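3.2 Collection of demonstrations

Demonstrations were recorded at the Wolcombe site between January and 12/4/24. Operators drove both arms by teleoperation and were asked to work at whatever pace felt comfortable. Each episode began with the parts set down by hand in a new arrangement, and ended when the operator pressed the pedal. We kept 299 episodes from 11 operators. A further 58 were discarded, mostly for dropped parts or gaps in the joint log.

Views were taken from the head camera (Figure 4). Parts with exposed windings were included on purpose, as their colour and texture differ from the plain housings used in the earlier Magsi set.
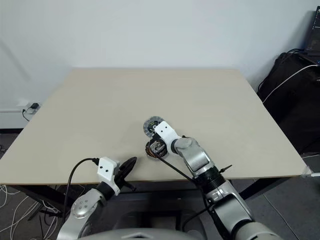
Figure 4. Head view during an episode, with the right gripper over the motor component.

Ghassan Abou Jaoude objected that letting operators choose their own pace would leave the policy averaging between fast and slow habits, and that a metronome should have been used. We tried this with four operators. Their episodes were more even in length, but they paused less before grasping, and more grasps had to be repeated. The paced episodes are stored separately and were not used for training.

Labels were added afterwards in Arkinside, one per grasp attempt, including failed attempts.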